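The Woman Who Reads Your Lease

6 min read

228 shares | 88 comments

The tenants' advice desk at the Vellholm branch library is a folding table between the tax forms and the large-print mysteries. It has a lamp, a stapler on a chain and, on two afternoons a week, a retired paralegal who has agreed to talk to me as long as I leave her name out of it. "I rent too," she says. "My landlord can use a search engine."

She started in March of last year, when the library asked if she could help a few people with their paperwork. She has now read up to 1000 leases. She reads them the way other people watch figure skating, wincing well before the fall.

"People think the trouble is in the fine print," she says. "Nobody's that sneaky. It's in the big print, on page one, and they signed it because the apartment had a window seat."

Her least favorite lease in town is the one used at the Tomoana Apartments, which runs to 88 pages and includes a section on the keeping of bees. She once asked the front office how many tenants had bees. The office said it would look into it, and has presumably been looking into it ever since.

On cleaning fees

Most of her visitors come about deposits. They have moved out, they have scrubbed, and a letter has arrived charging them for scrubbing. One man brought her a bill for $228 to clean an oven. He had lived on takeout noodles for the whole tenancy.

"He said the manual was still inside it," she says. "I told him to put that in his letter. Calmly. I crossed out two adjectives."

She is a great believer in crossing out adjectives. Her standard letter is 3 paragraphs long: what was charged, why it's disputed, and when an answer is expected. Visitors tend to want a fourth paragraph, covering the manager's character. She lets them write it, because it seems to do them good, and then she keeps it in a drawer.

I ask if the drawer is full. She says there is a second drawer.

On what counts as yours

The other fights are about objects. A furnished rental from Londix, the company that handles most of the short leases near the college, comes with an inventory that lists every fork. Tenants sign it on moving day, when they would sign anything to be allowed to sit down.

"Read it with the cupboards open," she says. "If it says dish rack, go find the dish rack. If you can't find it, write 'no dish rack' and put your initials next to it. You'll feel like a crank. Fine, be a crank with a deposit."

Her own kitchen has been through this. In her first rental she was billed for a toaster she had never met, and she paid, and she can still tell you what it cost. She would rather I didn't print it.

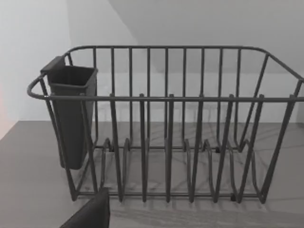

On small claims

When letters fail, she explains the county form, which is short, and the filing line, which isn't. She won't go to court with anyone. She did it once and found herself mouthing the answers.

"Bring paper," she says. "Everybody shows up with a phone at four percent, scrolling for a text from last summer. The judge has a calendar to get through."

A visitor has been hovering by the mysteries with a brown envelope, and she waves him over before I have closed my notebook. He has a notice from Vukmont Property, he says, and he hasn't opened it. She holds out her hand for it and asks me to move my coffee.

Contact the newsroom | Letters | Corrections
© 2025 Vellholm neighborhood pages. All rights reserved.
Back to top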